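**Astley Institute | Household and Shop-Floor Automation**
July 17, 2026

**1/** The Institute is often asked whether machines can take over ordinary chores yet. This thread gives our present position, drawn from the bench trials that Indira Pinto has directed since February.

**2/** Our answer is a qualified one. A machine can do a single, well-defined chore in a place prepared for it. It cannot yet be sent into an unfamiliar kitchen or stockroom and be trusted to finish.

**3/** The trials cover 21 chores. They include sorting hardware into bins, folding dish towels, wiping counters and setting parts out for assembly. Each chore is attempted 100 times before a result is entered.

**4/** Only 3 chores currently meet our standard for unattended work. All of them involve rigid items placed at known positions. Towels remain difficult, as does anything in a clear plastic bag.

**5/** Positions are a large part of the matter. Straight lines of blue tape, crossing on a plain gray surface, give people and machines a shared reference for where an item belongs. Few homes offer one.

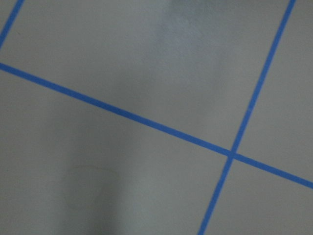

**6/** Nosipho Mnguni writes in reply that her shop in Clidmont has marked its benches for years, and that new employees also put things in the wrong place without the lines. She asks whether the Institute is holding machines to a stricter rule than people.

**7/** The point is a fair one. Our standard does not require a machine to work without markings. It requires the machine to notice an error and either correct it or stop. New employees generally do this within their first shift.

**8/** Glare, shadow and small scuffs on a work surface also deserve mention. A person wiping a counter decides at a glance whether a mark will come off. Our trial systems often go on wiping.

**9/** Shop managers considering a purchase should ask the vendor for results on their own parts, under their own lights. Written questions may be addressed to Ridwan Chong at the Institute's Purba office.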